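Print this article | E-mail this article

Odds and Ends (household storage)

Odds and ends, also called bits and bobs, sundries or simply "stuff," is the everyday name for the small, unmatched objects that gather in a home, a shop or an office and don't belong to any larger group of things. A button, a spare key, a stub of candle, a battery that may or may not still have some life in it, a hinge saved from a cabinet that was thrown out years before: all of these are odds and ends, and most people who have lived in one place for any length of time own a good many of them. The term covers both the objects and, more loosely, the drawers, jars, trays and bins in which they are kept.

Name

The phrase is usually explained as a change from an older one, "odd ends," which meant the short pieces left over when a length of cloth or lumber had been cut to size. Over time the "odd" and the "end" drifted apart and became two words for much the same thing. In American homes the place where such things live is most often called the junk drawer, though plenty of families have a name of their own for it, and these pet names can be handed down for generations after the piece of furniture itself is gone.

History

For most of history small things were hard to come by, and so they were looked after with great care. Pins were kept in cases, nails were pulled from old boards and hammered straight again, and a good length of string was wound up and put away for the next parcel. A household box of leftovers was a kind of savings account, and it was opened with some ceremony when a shoe needed a buckle or a shutter needed a hook.

That began to change once factories could turn out screws, clips and fasteners by the barrel. Small goods grew cheap, then very cheap, and people who had once saved a few things on purpose found themselves keeping a great many without quite meaning to. The kitchen, where the family passed through all day long, was the natural place for them to land. When built-in cabinets came into fashion, there was very often one shallow drawer near the back door that had no clear job, and it seldom stayed empty for long.

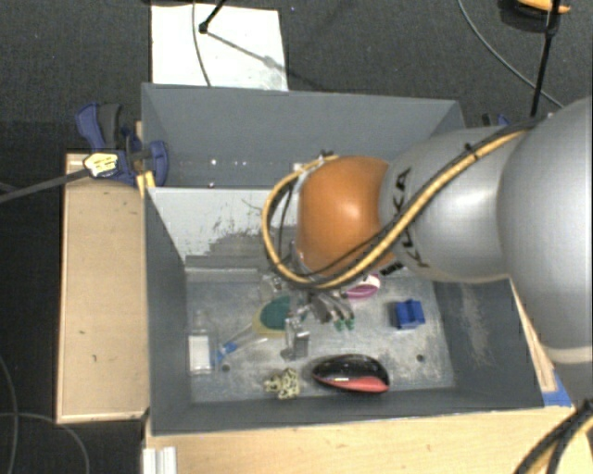

Storekeepers had the same trouble on a bigger scale, and some of the nicest answers came from them. The hardware store in the town of Wemden was fondly remembered for its wall of 245 little drawers, each with a sample of what was inside wired to the front, so that a customer who didn't know the word for a thing could simply walk along and point. The bottom row, 17 drawers in all, was given over to items that fit nowhere else, and regular customers will tell you that it was the best row in the store.

Ways of sorting

There are nearly as many ways of sorting small things as there are people to sort them, but a few have been popular enough to earn names.

The Gerkari tray is a flat wooden tray divided into seven compartments, made to slide into a standard kitchen drawer. Six of the compartments are meant for things that go together, such as fasteners, writing tools or sewing supplies, and the seventh and largest is left open for whatever remains. Owners tend to be very loyal to it, although it must be said that the seventh compartment usually fills up first.

The Skovska method does away with groups altogether and sorts by how often a thing is used. Whatever is wanted every week goes at the front, whatever is wanted every season goes behind it, and the rest goes to the back, where it is looked over once a year.

The Manolakis jar is the simplest of them all: a clear glass jar with a wide mouth, one to a room. When it is full, it is tipped out onto a newspaper and gone through at the table, traditionally on a Sunday afternoon with a pot of coffee close by. Twenty minutes is the customary limit, and anything not claimed by then is given away.

Collecting and reuse

Jars and boxes of odds and ends turn up often at yard sales and estate auctions, where they are sold unsorted and generally for very little. Button collectors are especially fond of them, and so are model builders, jewelry makers and schoolteachers, who can find a use for almost anything small. Old keys are popular too, even when the locks they fit are long gone.

See also: Button box; Junk drawer; Sewing basket; Yard sale

Print this article | E-mail this article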